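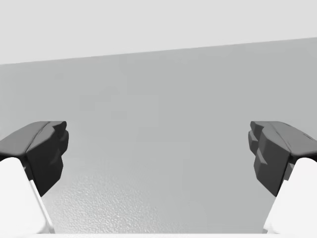

Bremolley Life Stories Circle
Minutes of the April meeting, Vulus Hall, upstairs room

The meeting opened at 6:30 p.m. A full room, with several faces we hadn't seen since the fall, and it was lovely to have them back. Apologies were read out and noted.

1. Minutes of the last meeting
Approved with one correction. The chapter on the county farm school was listed as finished. It is still missing its last two pages, and the author would like everyone to know they are coming.

2. The second book
Great progress! The collection now stands at 413 pages in typescript, counting the letters but leaving out the photographs. These are stories from people who grew up in children's homes, in foster care, or with grandparents and aunts who took them in, and the new ones are as strong as anything in the first book. Two were read aloud. The first was about a girl who was moved three times in one winter and carried the same library book through all of it (she still has it, and yes, the fine was discussed). The second was a brother's account of finding his sister through a church newsletter after 31 years. There was a long quiet after that one and then a lot of talking at once.

Agreed: spelling and grammar will be tidied only where the meaning is unclear. Members felt strongly that a person's own way of telling it should stay on the page.

Agreed: any writer may change the names of foster parents, matrons or siblings. A line at the front of the book will say that some names have been changed, without saying which.

Not agreed: the title. Four suggestions were made and all four had fans. Carried over to May.

3. Printing
Quotes were in from Veloso and Dodico. Veloso can do 500 copies with a sewn binding. Dodico can do 600 for the same money, glued, with a slightly thinner paper. Samples of both were passed around and bent backward with real enthusiasm. Most people preferred the feel of the Veloso copy, and it opens flat, so older readers won't have to wrestle with it. Others pointed out that the first book sold out before Christmas and that the extra copies would go to good use in the high school and the family court waiting room.

Vote taken: Veloso, by a clear margin. We will ask whether they can hold the price until the pages are ready.

4. Help with records requests
The Saturday desk at the library was busy again. Most visitors want the same thing – their own file – and many have been told at least once that it doesn't exist. We now have a one-page sheet explaining which office holds what, which years were moved to the state archive, and how to ask for a second search. It was tried out on visitors last month and the wording has been improved a good deal by their remarks.

One visitor received her admission card, with her mother's signature on it. She had never seen her mother's handwriting before. She has asked if she may write about it for the book, and the answer was a very happy yes.

Action: print more of the sheets in large type. Add the phone hours of the archive reading room, which have changed.

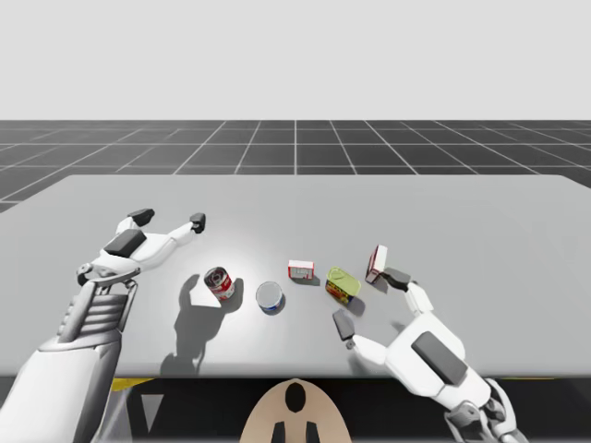
Two-armed robot with five grocery items, computer rendering.

5. Reunion supper
The former residents of the old Bremolley home will have their supper in June, in the downstairs room. Bean soup, cornbread, and the famous sheet cake. Anyone with snapshots is warmly asked to bring them, and we'll have the scanner running from 4 p.m. so that originals can go straight home in the same purse they came in. Please write names on a slip of paper – never on the back of the photo.

A ride list is started. Three drivers so far, more wanted, mainly for the north side of town.

6. Reading at the high school
The tenth grade history class would like us back. Last year's students asked wonderful questions, including what people ate, who cut their hair, and whether they were allowed to keep a dog. Two readers have said yes and a third is thinking it over. Stories for reading aloud should run no longer than eight minutes.

7. Other business
The coffee urn leaks. A member will bring one from home next time.
The box of spare copies of book one has been found, under the piano. There are 2 in it.
A thank-you card for the librarians was signed by everyone present.

Next meeting in May, same room, 6:30 p.m. Bring title ideas.

Meeting closed at 8:20 p.m.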